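Section 5. Setting Up the Power Strip at Your Workbench

Read this section before you plug anything into the strip. It applies to the Grolimau bench kit and to the Hekham table kit. Clear a flat space on the bench and lay the strip on it with the outlets facing up.

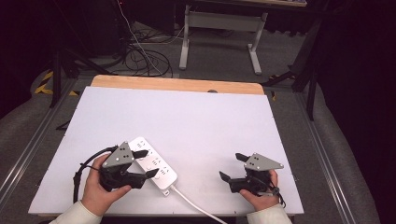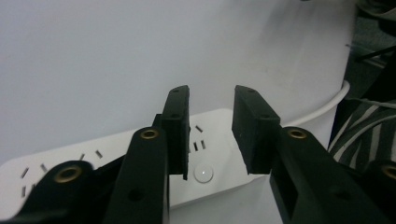
Fig. 18. White power strip lying on a smooth, light-colored surface.

1. Check the strip and its cord from end to end. Do not use the strip if the housing is cracked or the cord is cut, pinched, or crushed.

2. Choose a spot near the back of the bench, within reach of a grounded wall outlet. The cord must reach without pulling tight.

3. Wipe the work surface with a dry cloth. Adhesive mounts will not hold on dust or oil.

4. Place the strip and turn it so that the cord leaves toward the wall outlet.

Note: You can set the strip at an angle if large adapters get in each other's way. Leave room to pull each plug straight out.

5. Fasten the strip with the two mounts from the Jorkance hardware bag. Press each one down firmly and leave it overnight before loading it.

6. Run the cord along the bench leg and clip it in place. Keep it out of walkways - a cord that crosses the floor is a trip hazard even under a mat.

7. Plug the strip into the wall outlet, then connect your equipment one item at a time.

CAUTION: Do not plug one power strip into another. Do not connect heaters, kettles, or other heating appliances.

CAUTION: Keep liquids off the bench while the strip is in use. If something spills, switch off power at the breaker before you touch the strip or the cord.

To move the strip later, unplug everything first, including the cord at the wall. Replacement mounts are listed under part 218 in the parts list.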